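Flerkgate Offices, Second Floor
Workplace inspection checklist - February 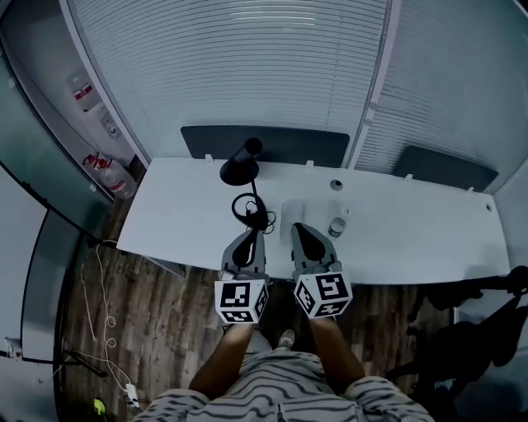 Area covered: open-plan room, kitchen point, print room and rear stair. The inspection began at 10.15 and followed the standard Flerkgate form. Items marked Action are to be closed before the next monthly inspection.

1. Escape routes clear and signed
Satisfactory. The rear stair was clear on all landings. The sign at the Rinasgate exit has been refitted at the correct height.

2. Fire doors close fully on release
Action. The print room door catches on the carpet strip and stops short of the frame. Wedges were found behind it and have been removed. Repeat finding from the last inspection.

3. Extinguishers in place and in date
Satisfactory. The unit by the kitchen point has a new tag - the old one should be taken off.

4. Emergency lighting
Satisfactory, except fitting 89 on the rear stair, which did not light on test. Reported to Pfeiffer under the maintenance contract.

5. Portable electrical equipment
Action. One extension lead in the open-plan room is plugged into another. The kettle has no test label and is withdrawn from use until tested.

6. Floors, mats and trailing cables
Satisfactory. Carpet tiles near the lift are worn but lie flat.

7. Storage and shelving
Action. Archive boxes are stacked above the load line on the Ivero racking. The limit is 50 kg per shelf and the notice must remain visible. Heavy boxes to be moved to the lowest level.

8. First aid
Partly satisfactory. Box sealed and complete. The list of first aiders is out of date and should be reprinted.

9. Hot water and kitchen hygiene
Satisfactory. Tap temperatures recorded in the log. Fridge to be emptied every Friday, as already agreed.

10. Heating and ventilation
Comment only. Occupants report draughts from the north windows, which date from about 2000. No fault was found with the catches.

Overall result: acceptable with actions. Item 2 carries priority 4 and should be dealt with first.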